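4.2 Sorting, stacking and what we had to call "heaping"

The second activity of the Trelladdale study concerned what people do with a handful of plastic shape blocks when they are told only to "put them together". The instruction was deliberately poor. Earlier work on block play, including our own (Gajewski and Domański, in the report nobody cited), had given participants a model to copy, and had then found, to general satisfaction, that they copied it. We wanted to know what happens when the model is taken away.

The blocks came in stars, hearts, octagons and cylinders, in several colours, and were set out on a pale wooden board. The board was not part of the original plan. In the pilot we used a tablecloth, which one participant folded neatly over the blocks and handed back to us, saying she was finished. It was coded as "other".

Across the whole study we recorded 3,627 finished arrangements from 229 participants. We had expected most people to sort by colour, since colour is what adults say they would sort by when asked over the telephone. With the blocks in front of them they did something less tidy. The commonest result by a comfortable margin was the cluster: blocks pushed up against one another until they touched, with colour and shape left to look after themselves (Figure 2).
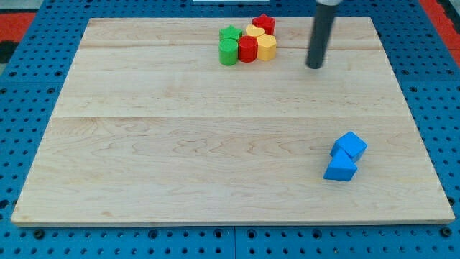 Figure 2. A cluster of six blocks in two rough rows: star, heart and star behind; two cylinders and an octagon in front. Coded as "close, mixed colour, mixed shape".

Coding such arrangements proved harder than making them. The first author held that two rough rows are still rows. The second author held that a row is a thing somebody meant to make, and that intention cannot be read off a star. The matter was settled in October by adopting the Uniyal scale, which scores closeness and order separately and has the further merit of having been devised by neither of us. On this scale a cluster can be very close and only moderately ordered, a description that both authors felt applied to the collaboration as well.

Position on the board was noted too. Participants were free to use all of it, and we had drawn up a handsome set of categories for those who spread out to the corners. These categories remain in good condition. Most arrangements took up a small part of the surface and left the rest bare, and a fair number sat well away from the middle. We can offer no account of this that survives a second reading. Skirnent's suggestion that people "keep a respectful distance from their own work" is attractive but was made at lunch.

Sixty-six arrangements could not be placed in any category. Several of these were towers, which the instruction did not forbid and our coding sheet did not foresee. They are listed separately in the appendix under "vertical".

Related items
Skirkine working papers: Round tins, square shelves
Folding habits in the Trelladdale linen survey
Notes on the Uniyal scale, revised

Reader comments (2)

K. Marsh: Did the tablecloth lady get an apology? I would have called that very well put together.

oldpegbag: My lot always heap them in one spot and then argue about who gets the heart. Happy to send you data – bring earplugs.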